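Workshop Tips: Working Next to a Table-Top Robot Arm
Compiled by Pui-shan Lam for the Dokthorpe shared workshop. Last revised January 2026.

These tips cover the tables where arms pick things up and put them down: trays, baskets, bottles, tubs. They are house rules and good habits. They don't replace the maker's manual or the risk assessment pinned up by the door. If this page and the risk assessment disagree, follow the risk assessment and let me know.

Before you switch on

Read the risk assessment for the table you are using. Each table has its own, and the one for the Dulley bench will not do for the others.

Find the stop button and press it once with the arm powered but still. Check that the arm will not move until the button is released and the controller reset. Do this at the start of every session, even if you used the same table an hour ago.

Set the speed limit to the slow setting for any new job. Leave it there for the first 30 cycles. Raising it after that is up to the person signed in as operator.

Setting out the table

Use light plastic things for practice. Glass, knives and anything holding hot liquid stay off the table until the job has been signed off.

Give every item a home. A tray in the middle with a basket to each side works well for sorting jobs, and it is easy to put back the same way after a spill. Mark the corners with low-tack tape. The white Brasturix tape lifts cleanly; brown parcel tape does not, and it takes the finish with it.

Stand tall, narrow items well inside the rim of the tray. A flask or bottle near the edge is easily caught by the side of a finger on the way in. Bring the gripper in with the fingers open and line up on the body of the item before you close.
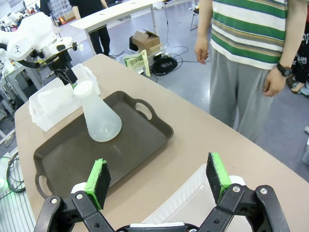
Looking after finger pads

Soft pads wear at the tips first. Run a thumb over each one with the power off. If you feel a ridge or a loose corner, change the pair. Never change one side only.

Wipe pads with a damp cloth and a drop of washing-up liquid, then let them dry in the air. No solvent, no furniture polish. Polish is the usual cause of dropped bottles and it takes days to get out of foam.

Check the pivot screws for play at the same time. They should be snug and the linkage should still swing freely. Spare pads and screws are in the Buzatu drawers, second column. Write down what you take.

Hands, sleeves and straps

Keep hands out of the arm's reach while it is moving. If something has to be straightened, stop the arm, say "stopped" aloud, and wait for the operator to answer before you reach in.

Pointing counts as reaching in. It is the rule people forget most often, as it feels natural to lean over and show where a thing should go. With the arm stopped, point all you like. With the arm live, say it in words: "left basket, near side".

Push up long sleeves and tuck in lanyards. Take off bracelets and loose watches if your job is to load or clear the table. Tie back long hair.

Only one person gives instructions to the operator. Everyone else can call "stop", and the operator must act on it every time without asking why first.

Filling and emptying baskets

Shallow baskets are easier for a gripper than deep ones. Put one item in each basket to begin with. Rounded shapes roll, so let them settle before the next pick. If an item ends up lying on its side, leave it there if the job allows it and teach a second pick for that position.

Set the lowest point of travel so that the fingertips clear the rim by at least 4 cm when crossing. Mesh and perforated sides can snag a fingertip, and a snagged basket brings everything else along with it.
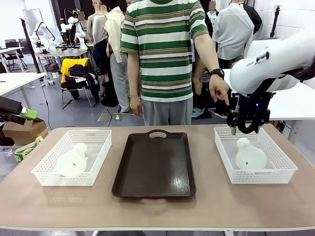
Floor and cables

Route cables behind the table or along the wall, and cover any that have to cross a walkway. A coil left on the floor should be hung up before the arm goes live.

Keep boxes and bags away from the side where the operator stands. You need a clear step back in at least one direction.

Chairs go under a desk or against the wall when not in use. Coats go on the hooks.

Servicing

Joints are checked every 26 weeks, or after around 3,000 cycles if that comes sooner. The counter is on the second page of the controller menu. The next full check is in July, and the tables will be out of use while it is done.

Log any bump, however slight, with the table, the joint if you know it, and the speed setting. Then run the arm slowly through its full range with the table cleared. If you hear grinding or see a jerk, switch off, hang the red tag on the plug and leave it for the service visit.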